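Drullbridge two-arm bench kit: what it cost us and what I'd buy again

Posted 17/04/2024

We went into this with a budget of $3000 for everything that wasn't an arm, and I'm writing this mostly for people who are staring at the same quote page we were last September.
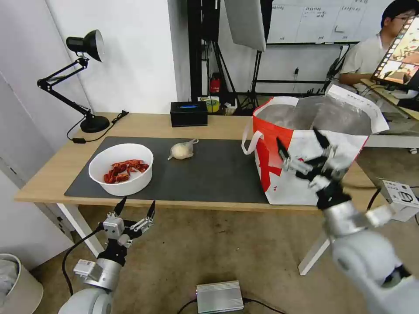
The arms themselves were already paid for out of another pot, so this is a review of the Drullbridge kit that goes with them: the two grippers, the mounting plates, the cable set and the support plan. We use it for grocery tasks, so picking up food and bags and that kind of thing.

First, the grippers. You can order matching ones or mix them, and I'm so glad Anneli Juntunen talked me into mixing! We have a plain two-finger parallel gripper on the left and a multi-fingered one on the right. The parallel one is the bargain of the whole kit. It's simple, it's quick to set up, and a spare set of fingertips costs less than lunch for the team. The multi-fingered one is lovely to work with but it ate a big chunk of the budget, and the spare parts took 8 weeks to reach us. If money is tight, start with two parallel grippers and upgrade one side later.

Now the stuff I got wrong. I put nothing down for cables – not a cent – and the ones in the box were too short for our layout. Kaushik sells longer ones that fit fine, but that was an extra order and an extra shipping fee. I also forgot groceries. Dried chilies and garlic are cheap until you're buying them every week, so give them their own line.

The support plan is where I'd push back. Drullbridge wants you to sign for two years up front. We asked for one and got it after a couple of emails (ask, they don't advertise it). Replies have been friendly but slow.

I did get a quote from Prokon too, and it came in lower, but it left out the mounting plates, and once I added those the gap was tiny. Wukonholm never sent me a price at all.

Would I buy it again? Yes, with longer cables in the first order and the one-year plan. I'm still on the fence about a second multi-fingered gripper, so if you run a pair of them, please leave a comment and tell me what you spend on parts.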